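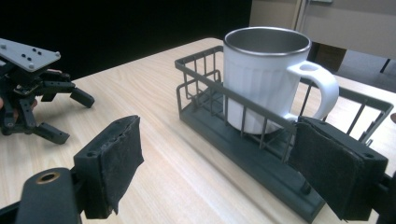 The mug in a wire basket on the table.

1/7/22

I have been making my own cordials for a bit over a year now and I've reached the stage where I talk about them at people, so it seemed only fair to move some of that talking on to the blog. If you have ever said yes to a drink at my house you can skip this one, you've heard it all!

It started with rhubarb. My neighbour Xiaoyan Zhong has the kind of rhubarb patch that gets away from a person, great thick stalks shoving each other over, and one evening she passed a carrier bag of it across the fence and told me not to bring any back. I made a crumble. I made another crumble. Then I still had 800 grams of the stuff and no wish to see a crumble again, and I found a scribbled recipe inside the cover of my old jam book that said, in full, "rhubarb, sugar, water, lemon, strain". That was all the help it gave. I simmered it until it fell apart, hung it in a muslin over the big pan and went to bed, and in the morning there was this clear pink syrup sitting there like something from a sweet shop. I drank a glass of it with fizzy water at seven in the morning in my dressing gown and I was completely hooked.

So, what I've learned since then, in no great order.

Don't squeeze the muslin. I know. You look at that bag of fruit with all that juice still in it and your hands just go. But squeezing makes the cordial cloudy, and with rhubarb and redcurrants the difference is huge. Leave it overnight. If you can't stand the waste (I can't), stir the leftover pulp into porridge or freeze it for a cake.

Go easy on the sugar to begin with and taste as you go. Warm syrup tastes sweeter than cold, so I put a spoonful in a glass of cold water and try that before I decide. The trade-off is how long it lasts. My less sugary ones live in the fridge and get drunk within a fortnight, or they go in the freezer in small tubs. The really sweet ones will sit a good while longer, but I still keep them cold and I still sniff them!

Lemons do more work than you'd think. I used to treat them as a flavour and now I treat them almost like salt, so nearly everything gets some, even blackberry. My first blackberry batch had none and it was flat as anything, like drinking a jam label. A good squeeze in the last bottle brought it right round.

Elderflower is the one everybody wants to know about, and it is every bit as good as they say, but you have to be quick. Pick on a dry morning when the heads smell sweet and a bit like lemon. If they smell of cat, walk on to the next tree. Shake them gently for insects and don't wash them, or all that lovely pollen goes down the sink. I did 21 heads to a batch this year, which was more than the recipe wanted, and I'd do the same again. The batch I was proudest of went to my friend Xiuying Kang for her housewarming, and she poured it over vanilla ice cream, which had never crossed my mind and is now the only way I want to eat ice cream.

We're past the elderflower round here now, apart from a few late heads on the shady side of the lane. But it's July, so the blackcurrants are nearly there, and I am so excited about the blackcurrants. They hardly need anything doing to them. Water just to cover, ten minutes of gentle bubbling, mash, strain, sugar, lemon. The colour is ridiculous. Wear something old.

And then there are the winter ones, which I think get forgotten. Last December I made a ginger and orange cordial when half the street had colds, and I've never had so many clean bottles handed back to me with a hopeful face attached. You grate a big lump of ginger (skin on, life's short), add the peel and juice of four oranges, and let it all steep in the hot syrup with the lid on until it's cool. In hot water at bedtime it is the best thing in the world. I like it strong enough to make me cough a bit.

A few that didn't work, to be fair to you. Cucumber and mint tasted of lawn. Strawberry was lovely for a day and then turned a sad brown and tasted of tinned fruit - I think I boiled it too hard, so I'm going to try again with barely any heat. And I made a pear one with cardamom where I couldn't find the pear at all. Any tips on pear, please put them in the comments, because I've got my eye on a tree that drops loads of them on the footpath in autumn.

On bottles, I'm not fussy. I save whatever has a decent lid, wash it well in hot soapy water and put the glass in a low oven until I'm ready to fill it. Pour hot syrup into hot glass and go slowly. A funnel is worth having, and so is an old towel underneath. Write the name and the month on before it goes in the fridge, even if you're sure you'll remember. I had two bottles at the back at Easter that could have been plum or beetroot, and I can tell you they are not drinks you want to mix up.

I write each batch down in a notebook too, just the weights and whether I'd make it again, and that has been more use to me than any of the books. My handwriting gets worse as the pages get stickier. The rhubarb page is more or less glued to the one behind it.

Next on the list is gooseberry, with a couple of those late elderflower heads thrown in at the end if I can reach them. Xiaoyan says her gooseberries need another week. I'll put the recipe up once I've made it, along with how much sugar they wanted, as they can be terribly sharp. And if you've got blackcurrants going spare and you live anywhere near me, I have bottles ready and I will swap!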